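**Rono Tostside, small table, wood top, hairpin legs**
Reviewed after one season on an upper landing. Bought at the normal retail price.

The Tostside is sold in two heights. I have the lower one, and everything below applies to that version. The taller model uses the same top and the same mounting plates with longer legs, so expect more movement from it than I report.

## Assembly

The top comes wrapped in one carton with the legs laid flat underneath it. Hardware is in a bag taped to a leg. The mounting plates are welded to the legs and go against the underside of the top with wood screws. Pilot holes are drilled at the factory. Mine were in the right places but shallow, and the first screw stopped short of seating. I backed it out, deepened the hole with a hand drill, and did the same for the rest before continuing.

The instruction sheet shows a screwdriver. Use one for the final turns. With a powered driver it is easy to strip the hole, and a stripped hole in this position has to be filled and drilled again. The sheet is otherwise clear and has almost no text.

Orvokki Leinonen assembled a second Tostside from the same order and found her pilot holes at full depth. I would call this a quality control problem and check before driving anything.

## Top

The grain is visible and the color is a warm brown. I put a 300 mm steel rule across the top in several directions on the day it was built and again in September. On the first check no light showed under the rule. On the second there was a slight hollow across the grain, too small for my thinnest feeler gauge. It has no effect on use.

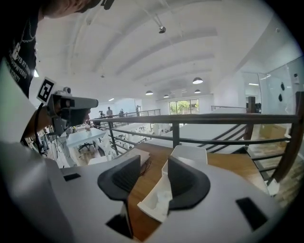

The finish is the weaker part. It resists water well enough if the water is wiped up within the hour. A glass left overnight produced a pale ring that faded over the next few days and did not fully disappear. Hand cream leaves a mark that needs a damp cloth with a little dish soap. Rono recommends an oil for yearly maintenance, and I have not applied it yet.

Edges are lightly eased. The corners of the underside are sharper than they need to be, and you notice this when lifting the table. Two minutes with fine sandpaper fixes it.

## Legs and stability

Hairpin legs flex. That is a property of bent rod with a single plate at the top, and the Tostside is no better or worse than others I have used. Pushed sideways at the edge with one finger, the top moves and returns, with a short oscillation after release. Downward load has no visible effect at anything I would normally put on a small table.

For writing, the movement is noticeable. For reading, sorting mail, or standing at it and handling small objects, it is acceptable. For a sewing machine or anything else that vibrates, buy a table with a stretcher.

Tightening helps. After three weeks the screws had each given up part of a turn, and the table had become noticeably looser. I retightened them once and they have held. Put a reminder somewhere.

The black coating on the legs has chipped at one spot near the floor, where a vacuum cleaner hits it. There is bare metal under the chip.

## Use on the landing

Surface area is the reason to buy this size or to pass on it. The table sits next to the railing, in a spot where a full-width desk would block the way past, and it collects whatever people are carrying when they come up.

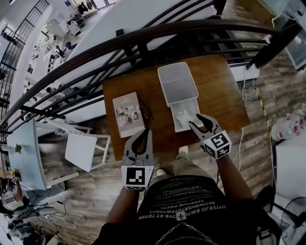

Capacity is better judged by objects than by the dimensions on the carton. A laptop and a mug fit with room for a mouse. Two laptops facing each other do not work. Small items are what the table handles best: the white plastic box, a booklet, and a pair of folded glasses can be out at the same time without touching one another. With that load on it I can still rest a forearm on the near edge.

There is no lip, shelf, or drawer. Pens roll off if the table is bumped. Next to a railing with an open drop behind it, I would have preferred a low rim on one side, and Rono does not offer one as an accessory. The Amini table I had there before did have a rim, along with a much worse top.

There is also no cable provision. A clip stuck to the underside works, but adhesive clips let go of the oiled surface after a few weeks. Screw-in clips are better. Keep them short enough for the thickness of the top.

## Floor contact

The legs ship with clear plastic caps. On a plank floor the caps slide easily, and the table shifts when someone leans on it. Gholamreza Ansari suggested cutting small rubber pads to fit inside the caps, and this reduced the sliding to a level I no longer notice. Felt would make it worse. The caps have not marked the floor.

There are no leveling feet. On an uneven floor one leg will sit off the ground, and the only correction is a shim at the mounting plate or under the cap. On ours a single layer of card inside one cap was enough.
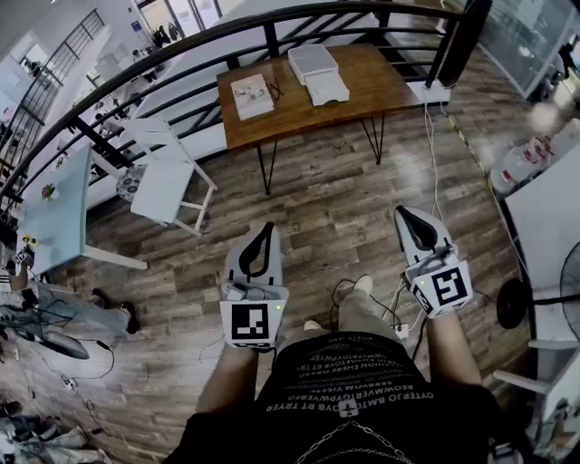
*The Tostside on the plank floor of the landing, beside the railing.*

## Cleaning underneath

The thin legs leave the floor almost entirely clear, so a broom or a vacuum head passes under without moving the table. Of everything on the spec sheet, this has made the most difference day to day. The older Zaner cabinet table in the same hall has a closed base and needs to be dragged out every Wednesday.

## Summary

Good: visible grain, flat top, easy to clean under, light enough for one person to move.

Bad: shallow pilot holes on my unit, finish marks from standing water, slippery caps, no leveling.

Recommended as a side or drop-off table. Not recommended as a primary work surface. Rono sells replacement caps and screws separately, and shipping costs more than the parts, so buy them at a hardware store.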